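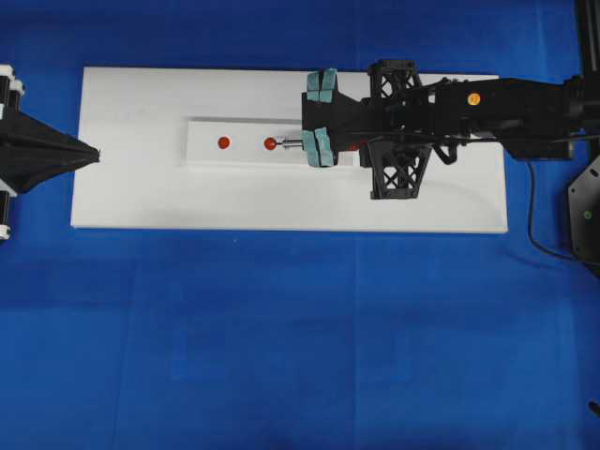 在染缸边上待一个下午
——访染匠多姆妮卡·帕斯库

我到的时候，多姆妮卡·帕斯库正趴在缸沿上闻味道。她头也没抬，冲我摆了摆手，意思是先别说话。过了好一会儿她才直起腰来，眉开眼笑地说：“醒了！昨天还是死气沉沉的，今天醒了。你闻闻。”

我凑过去闻了。做蓝染的人都爱跟外行人说这个味道没那么难闻，我的意见是，它确实很难闻，有点像雨后的牲口棚，又有点像煮过头的卷心菜。可是闻过十分钟以后就习惯了，再过半小时，竟然觉得它跟屋子里的木头味、羊毛味挺搭的。

染坊在奇里亚克（Chiriac）村尾，从前是个磨坊，水渠还在，只是轮子早没了。多姆妮卡接手这里已经18年。之前她在城里的中学教化学，教得不坏，但她说自己每到春天就坐不住。“窗户一开，外面什么都在变颜色，我在黑板上画苯环。后来有一年暑假，我来这儿看姨妈，廷库察大妈叫我帮她搅一缸菘蓝，我搅了一个礼拜，回去就辞职了。”

廷库察·弗拉德是村里最后一位从母亲手里学会染蓝的人，如今不大下缸了，但凡是大活儿，她还会搬把椅子坐在门口看。多姆妮卡学的第一课是怎么看泡沫。缸养得好的时候，搅动以后液面会聚起一团带铜光的蓝泡沫，老人们管它叫“花”。花散得太快，说明缸饿了，要加麸皮；花发灰，可能是石灰少了。

“我那时候带着试纸来的，”她说，“得意得很，觉得自己有科学。廷库察大妈看我测了一下午，最后拿手指蘸了一点，搓两下，说，滑得不够，加一把灰。我再一测，她说得对。我气得晚饭都没吃好！”

那她现在还用试纸吗？

“用啊，怎么不用。手指和试纸我都用。试纸写在本子上，别人看得懂，手指写不下来。可是手指快。”

她养着的这口主缸容量120升，冬天裹上旧棉被，炉子在边上慢慢烧，液温尽量守在50度。菘蓝缸是活的，里面的细菌把不溶于水的靛蓝还原成能溶进水里的样子，布才吃得进去。太热，细菌受不了；太冷，它们就偷懒。多姆妮卡谈起这些细菌来，口气很像谈一群脾气不错但爱睡懒觉的学生。

正说着，她把一绞湿透的羊毛线慢慢按进缸里，动作轻得像放一碗满到沿儿的汤。她说下缸最忌讳带气泡，带进去一点空气，缸里的靛就先跟空气好上了，白白浪费。线在液面下待着的这段时间，她的手一直没离开，一截一截地捋。我问她在捋什么，她说在跟每一段线打招呼。

然后是我最想看的那一下。线提出来的时候是黄绿色的，很嫩，像刚抽出来的柳芽。提到空中，颜色就开始跑，先从边上跑起，绿的变成青的，青的里面渗出蓝来，一绞线上同时有三四种颜色在走。我看得忘了记笔记。多姆妮卡也在看，看得比我还起劲，嘴里小声说着：“来，来，来。”

“你做了这么多年，还看不腻？”

“你看过日出看腻了吗？”她反问我，接着自己笑起来，“好吧，我早上起不来，日出我看得少。这个我天天看。”

蓝色做完，她带我去看红的。红染在隔壁小间，用的是茜草根。茜草要种到第三年才挖，根挖出来洗净、晾干、捣碎，再慢慢地温水煮。她说煮茜草最考验耐心，火一急，褐色就跑出来，好好的一锅红变成砖头。她的茜草是跟奥维迪乌·莫卡努一块儿种的，两家的地挨着，他种洋葱，田埂这边的几垄让给了茜草。交换条件是每年给他太太染一批毛线，颜色由太太挑。洋葱皮也不糟蹋，能染出很暖的金黄色，掉进蓝缸里再走一趟，就是绿。

“人家总觉得植物染就是那种淡淡的、旧旧的颜色，米色啦，豆沙色啦。”说到这里她声音都高了，“没有的事！你去看老毯子的背面，背面没晒过太阳，那个红，那个橙，亮得能把人吓一跳。我们的曾祖母喜欢鲜艳的东西，越鲜艳越好。是太阳把它们晒文静了。”

她从柜子里抱出一摞厚本子给我看。里面一页页钉着小绞的毛线，旁边写着年份、媒染剂、水是渠水还是雨水，还有些跟染色没什么关系的话，比如“李子歉收”，比如“狗生了四只”。眼下编到了934号。第一号是她搅的那缸菘蓝，颜色不匀，一头深一头浅，她也老老实实钉在那里。

我翻到一页，上面的紫色特别漂亮，备注栏却只有一个问号。她叹了口气。那是有一年秋天，茜草缸里不知道混进了什么，染出来一绞紫线，之后她试了两个冬天也没再做出来。铁放多了？锅换过？水里有东西？霍拉丘·蒙特亚努在县里的纺织品库房做修复，替她看过，说可能跟铁有关，但铁加进去通常偏暗，不会这么透亮。“霍拉丘说可以剪一小段送去做分析。我没舍得剪，总共就这么一小绞。”她把本子合上，又打开看了一眼，才放回去。

她跟霍拉丘来往很多。库房里收来的旧毯子、围裙、鞍垫，有些破了要补，补线的颜色得跟旧的接得上。难处在于旧线不止一种颜色，正面一种，背面一种，被折在缝里的又是一种。跟哪个配？按霍拉丘的主意，补线跟正面配，但要比正面稍微浅半个色，站远了看不出来，走近了能认出是后补的。这个“半个色”让多姆妮卡吃足了苦头。她说为了一条围裙的边，她染了整整一架子的粉红，夜里做梦都是粉红。

“可是配上的那一刻啊，”她双手一拍，“我把线放在围裙上，找不着了。明明刚放下去的，眼睛找不着了！我高兴得满院子走。”

今年她还多了一位远道来的学徒。约洛·吉廷斯在特罗德姆斯特德（Trodemstead）织布，做的是厚呢子，听人说起这口缸，六月里写信来问能不能住上一阵。他会的罗马尼亚语起初只有谢谢和面包，多姆妮卡的英语是看说明书学的，两个人靠比划竟然也没出过大错。我去的那天他正在渠边漂线，裤腿卷得老高，看见我，举起一双蓝到手腕的手打招呼。

“漂洗最要紧，”他隔着水大声跟我说，由多姆妮卡翻译，“在家里我们图省事，漂两遍就算了。她要我漂到水清。我问怎么才算清，她说，清到你愿意喝。我没喝。”

“我喝过，”多姆妮卡补了一句，“不好喝。”

约洛打算回去以后也养一口缸。他在伊尔托（Iltow）找到一块可以种菘蓝的地，只是那边湿冷，叶子里的靛恐怕没有这边多。多姆妮卡倒不担心这个，她说叶子少就多摘几把，有一年这里从五月下雨下到八月，也照样染出了蓝。她担心的是他性子急，老想掀盖子看。缸不喜欢被人看，尤其是头几天。她给他装了一罐老缸底子，让他带回去做引子，又写了满满两张纸的注意事项，其中“不要掀盖子”写了三遍。

我问她，收不收别的学生。她说收，但一次只收一个，地方小，再说缸也只有那么大，两个人同时下手就打架了。每年秋天伊维斯（Ivis）的小学会带孩子们来一趟，每人带一块白手帕，自己扎，自己染。孩子们最不怕脏，也最舍得下手，有的扎得像个粽子，解开来中间全是白的，边上一圈蓝，照样宝贝得不得了。有个小姑娘连着来了三年，今年解手帕的时候跟旁边的同学说，你别急，还没变完呢。

“我在旁边听见了，差点哭出来，”多姆妮卡说，“我教化学那么多年，没有一个学生跟同桌说过这种话。”

说到化学，她并不觉得那些年白费了。她给孩子们讲氧化还原，不用那四个字，只说布在缸里憋了一口气，出来以后喘过来了。大一点的孩子会追问，她就在门板上用粉笔写式子。门板上现在还留着半个，下半截被猫蹭掉了。

我也问了钱的事。她答得很痛快：毛线卖给织毯子的人，修复的活儿按绞算，够用，不宽裕，冬天柴火是大头。有人劝她买合成靛，一小包粉顶她一整畦叶子，颜色也不差。她买过，拿来跟自己的比着染，编号也钉在本子里。“合成的很好，匀，快，我不骂它。着急的时候我也会推荐给别人。可我喜欢种叶子，喜欢八月份蹲在地里摘，摘得腰都断了，指甲缝全是青的。你把这一段拿掉，我一年就少了个八月。”

天快黑的时候，廷库察大妈过来了，手里拎着一袋核桃。她没看我，先走到缸边，伸手指蘸了一下，搓搓，点点头，在门口坐下来。多姆妮卡站得笔直，等老人点完头才松了口气，转过身冲我做了个鬼脸。

竿子上那绞线这时已经蓝透了，可她说还要再下三回缸，中间每回都得晾够。廷库察大妈在门口插话，说四回。两个人为了三回还是四回争了起来，用的是很快的本地话，我只听懂了“你母亲”和“那条裙子”。约洛抱着漂好的线从渠边回来，把线一绞一绞挂上去，也不问，显然已经听惯了。

最后定的是四回。我走的时候，多姆妮卡塞给我一小团蓝线，嘱咐我头一次洗要单独洗，别跟白衬衫放在一起。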